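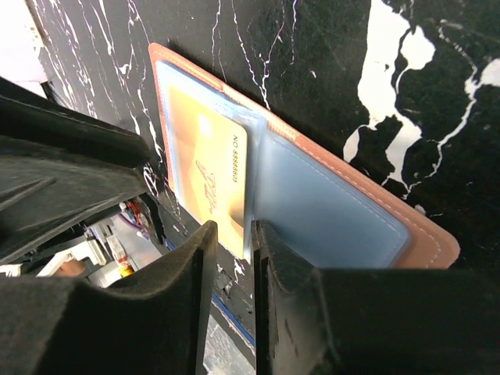
A VIP card in an open card holder.

Small Business Practice
Handout 2: Membership cards and customer schemes
Tutor: Ekow Bawa
Updated 26 Oct 2023

Read this before the seminar and bring your notes on the Georgiou case. Last week's material on pricing is assumed.

What a scheme is for

A customer scheme gives regular buyers something that casual buyers do not get. The benefit may be money off, early access, a free item or better service. The shop gets repeat visits in return, and usually a record of who buys what. Both sides of the exchange have to be worth having. Many small shops start a scheme by copying a larger one and never work out what they want from it.

Write down the aim before choosing the benefit. A café that is quiet in the afternoon needs a different scheme from a bookshop that wants customers to order through it instead of online.

Main types

Stamp schemes. The customer collects a stamp or mark for each purchase and gets a reward when the card is full. They cost little to run and need no personal details. Cards get lost, and the shop learns very little about its customers.

Points schemes. Points are earned according to spending. The shop needs a till or software that can hold the balance. Unused points are a cost that has not yet been met and must be allowed for in the accounts.

Paid membership. The customer pays a fee and receives a benefit for a fixed period. Income arrives early, but members who pay expect more and will complain sooner.

Invited membership. The shop picks its best customers and offers them something extra. The word VIP is often used. The rules for being invited should be written down even if they are not published, so that staff give the same answer when asked.

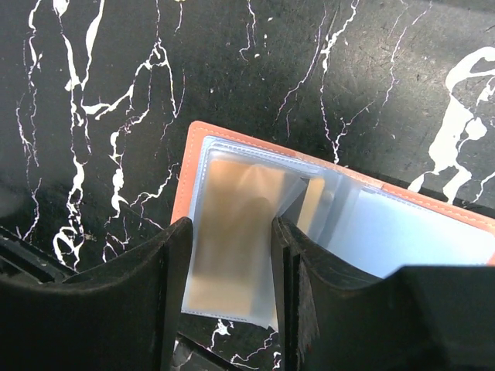
Numbering and records

Every card that carries a benefit of real value should have its own number. Keep one list showing the number, the date of issue and the date of expiry. If a card is reported lost, cancel the number and issue a new one. Do not reuse old numbers.

Collect only the personal details the scheme needs. A name and one way of making contact is enough for most shops. Tell customers what the details will be used for when they join, and delete them when they leave.

Case: Georgiou, a delicatessen in Brarnwood

The shop opened a paid membership in September at 13 pounds a year. Members received a tenth off all cheese and cooked meats. The owner expected 100 members by the end of the first year and had 154. Most were already weekly customers, so the discount went mainly to people who would have bought anyway. Sales to members rose a little, but the margin on them fell.

The owner kept the fee and changed the benefit. Members now get first choice of seasonal orders and two tasting evenings a year, run with a supplier called Tastel. The tastings bring in new buyers as members' guests.

Seminar questions on this case:
What was the first version of the scheme meant to do?
Which costs should have been worked out before launch?
Would an invited scheme have suited the shop better?
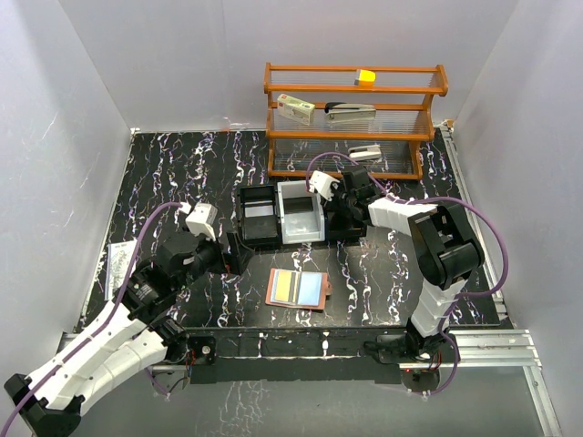
Tiered schemes divide members into levels, with better benefits higher up. Keep the number of levels small, and make the step between them clear enough to explain at the counter. The shelf shown has three tiers, which is as many as a small shop is likely to manage. On its middle tier there are two quite different things, a stapler and a white box with a red label, and a middle level of membership will hold a similar mix: customers on their way up, and customers who have dropped back. Decide how long each group stays there before the level is reviewed.

Closing a scheme

A scheme should have an end date or a review date from the start. If it closes, give notice in writing, stop issuing new cards and let existing rewards be used for a fair period. Paid members should be offered a refund for the unused part of the year.
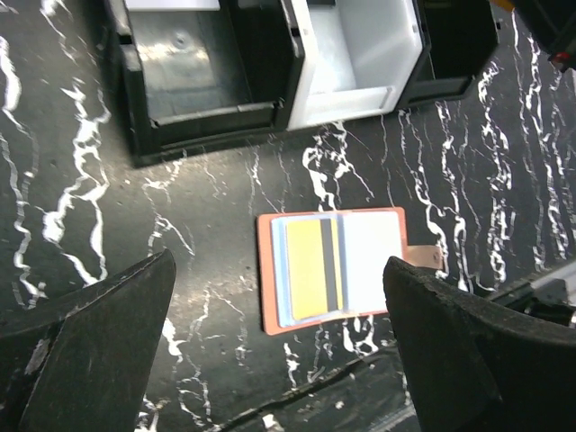
Staff also need to know what to say. Customers will ask at the till, and a vague answer does more harm than the closure. A short written note by the till is usually enough.

For the seminar

Draft a one-page scheme for Flernov, the shoe repair shop used in Handout 1. State the aim, the type, the benefit, the cost per member and the review date. Work in pairs and bring one printed copy.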